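# Table tips: cloths, cartons and clearing up after tea 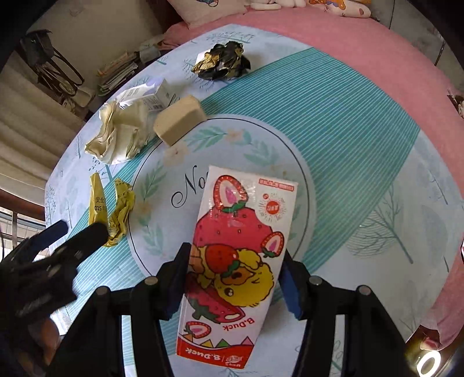 ## Start with the cloth

I am a complete convert to the printed tablecloth. For years I wiped down bare wood after every meal and fretted over rings from mugs, and then I put a pale blue one with leaves and peach flowers on the table and I haven't looked back. It cheers up the whole room! It also hides a surprising amount between wipes, especially where the pattern is busiest.

A few things I've learned about choosing one:

- Measure across the widest part of the table and add the drop twice, once for each side. People forget the second drop all the time (I did, with a cloth that stopped just short on the window side and drove me mad for a whole winter).
- For a table with rounded ends, a cloth cut to the shape sits far better than a rectangle. If you can only get a rectangle, lay it face down, draw round the table edge in chalk, add your drop and cut with long strokes of big scissors.
- Pick a pattern with some plain background in it. You want to be able to see crumbs somewhere, or you'll put your sleeve in them.
- Lettering and big central motifs look lovely, but they need to be centred. Find the middle of the table with two lengths of string, corner to corner or edge to edge, and line the motif up where they cross.

Mine has stripes running across it on the diagonal as well, and those are very forgiving. A straight stripe shows up every bit of crookedness. A diagonal one lets you get away with murder.

## Getting the creases out

New cloths come folded small and the creases can hang about for weeks. First check the label to see what you've got.

**Fabric:** damp it with a spray bottle and iron on the wrong side, working out from the middle. Put it on the table while it is still slightly warm.

**Wipe-clean:** keep the iron well away. Lay it on the table in a warm room overnight, then go over the stubborn folds with a hairdryer on low, moving all the time and smoothing behind it with a dry tea towel. My neighbour Tahsin Uddin rolls his round a cardboard tube for a day first, in the opposite direction to the folds, and I have to say his lies flatter than mine.

When you put either sort away, roll it. I keep an old wrapping paper tube behind the larder door for exactly this.

## Stains, quickly

Strawberry is the one I get asked about most, and it really isn't as bad as people think if you catch it early. Lift off any solid bits with the back of a spoon. Blot – don't rub – with cold water and a clean white cloth. Then a drop of washing-up liquid, left for ten minutes, and rinse cold again. Hot water first is the mistake. It can set the colour, and then you really are in for a long afternoon.

For a fabric cloth that has had a whole bowl of berries across it, I soak it in a bucket of cold water with a good splash of white vinegar before it goes in the machine. Try a hidden corner first if the cloth is new or brightly coloured.

- **Tea and coffee:** cold water straight away, then bicarbonate of soda mixed to a paste.
- **Butter and anything oily:** cover in cornflour, leave for half an hour, brush off, then washing-up liquid.
- **Candle wax:** let it go hard, crack it off with a blunt knife, then brown paper and a cool iron (fabric only!).
- **Felt tip on wipe-clean:** a little surgical spirit on cotton wool, and test it on the underside first, as it can take the print off with the ink.

## Cartons on the table

Now for my favourite subject, which is packaging. We get through a lot of small cartons in this house, and I love the cheerful ones. The strawberry-covered B.Duck one with the winking duck gets picked up before anything else in the cupboard, and I can't blame anyone for that.

Tall, narrow cartons are a pain to store upright on a shelf. One nudge and the whole row goes over. Try these instead:

1. Stand them in a shallow tray or the lid of a shoebox, packed fairly close, so they hold each other up.
2. Turn the most useful side outwards. For some that is the name, for others the date. Write the date on the end in marker if the printed one is tiny.
3. Put new ones at the back and bring the old ones forward. Do it as you unpack the shopping or it won't get done.
4. If the shelf is too low, lay them flat with the ends facing you, like books on their backs.

Pick up a tall carton by its two sides, near the middle, and you'll keep it level and won't crush the corners. Grabbing by the top flap is how ours used to end up torn, with the contents all over the floor.

### Taking off the film

Glossy film can be a nuisance. Look for a seam, usually on the back or along one end, and slide the tip of a blunt butter knife under it. Pull along the seam and the whole lot should come away in one go. I put the film straight into a bag hung on the back of the door, and that bag goes with us to the collection point at the shop. Check what yours takes, as they do vary.

### Keeping the pretty ones

Once a carton is empty I can rarely bring myself to flatten a good one. Some uses that have lasted in our house:

- Cut down to half height and stood in a drawer for pens, teaspoons or lolly sticks.
- Opened out flat and cut into gift tags. A duck or a strawberry makes a lovely tag with a hole punched in the top and a bit of green wool through it.
- Sliced into strips for seed labels (indoors only – they go to mush in the garden).
- Left whole, filled with scrunched paper and taped shut, for a play shop. Gayan Munasinghe's two have been running theirs under the stairs since March and their prices are shocking. I was charged 148 for a box of nothing.

If you want a cut-down carton to last, run clear tape round the top edge before you cut, then cut through the middle of the tape. You get a neat reinforced rim, and it takes all of a minute.

## The two-minute table reset

I do this at 9 in the evening, when the kitchen has gone quiet, and it makes breakfast so much nicer.

1. Everything off that doesn't live there. A tray helps: load it up, carry it round, drop things off.
2. Shake or sweep the crumbs towards one side. For wipe-clean cloths I use a dry washing-up brush and a dustpan.
3. Wipe from the middle outwards with a well-wrung cloth.
4. Dry it. A damp wipe-clean cloth goes smeary, and the smears show most over the plain pale parts.
5. Square the cloth up again and check that the drop is even.

Stuart Hollis wrote in to say he clips his underneath with the little sprung clips sold for picnic tables, and that it hasn't shifted since. I tried it on our rounded end and it works a treat, though you do need to put them closer together on the curve. Another good trick is a piece of non-slip matting, the kind sold for drawers, laid under the middle of the cloth.

## Questions that came in

**My wipe-clean cloth smells odd out of the packet.** They often do. Hang it over the banister or an outside line on a dry day, printed side in, and it should fade.

**Can I put a hot dish on it?** Please don't! Use a trivet, and a thick one. Arif Kanagaratnam has a perfect casserole-shaped ring on his and now has to keep the fruit bowl there.

**How do I stop the edges curling?** Roll the cloth against the curl, leave it overnight, and then put something heavy along the edge for an hour or two. Cookery books are ideal.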